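Home | Guest Rooms | Checklists | Contact

Sofa Bed and Linen Inspection, Stemton House
Kanako Kudo, August

Scope: rear sitting room on the upper floor, used as a second sleeping room. Inspection started at 11 with the textiles laid out on the sleeping surface. Results are pass, fail or comment. Form 1340 applies to soft furnishings only.

1. Sleeping surface and cover sheet
Pass. Turquoise floral sheet in place across the flat area. Re-tuck at the back after each change of linen — loose sheet under the cushions works its way out by morning.

2. Folded textiles
Comment. One large dark maroon cloth and one smaller white towel, both folded. The maroon fold is thick and uneven, wider at the near end. Refold to an even depth before it goes on the shelf. The towel has a waffle-like texture; store it with the bath linen.
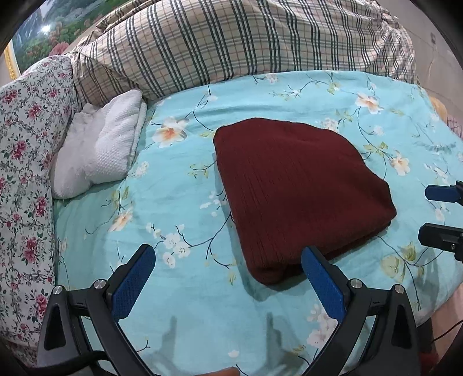
3. Backrest and armrest covers
Comment. The plaid cover is fairly smooth through the middle and gathered at the far right end. Pull the surplus to the back and tuck it down. White floral cover on the left side: no action.

4. Wall fixings above the furniture
Comment. Framed landscape picture at the upper left. Test the hook by hand at the next visit. Any picture hung over a sleeping place needs two fixings under house rules.

5. Knitwear
Pass. Maroon knit, folded flat into a bundle that is close to rectangular, with fine ribbing and a thicker rolled hem at the lower edge. Surface slightly fuzzy. Knits are stored folded, never on hangers. Check seams and hem for moth damage before bagging, and use the Fivari cotton bags from the hall closet.
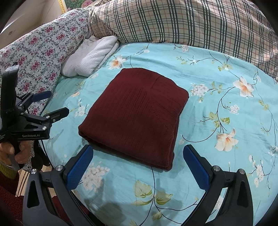
6. Storage after inspection
Open. Shelf space for folded items is limited to 9 bags. Heaviest items go on the bottom shelf. Leave the closet door ajar for an hour after loading.

7. Clearance and exits
Pass. Door opens fully with the bed extended. Keep the heater at least 100 cm from any cover or hanging fabric.

Actions carried forward: items 2, 3, 4 and 6. Replacement shelf liners to be ordered from Pakville.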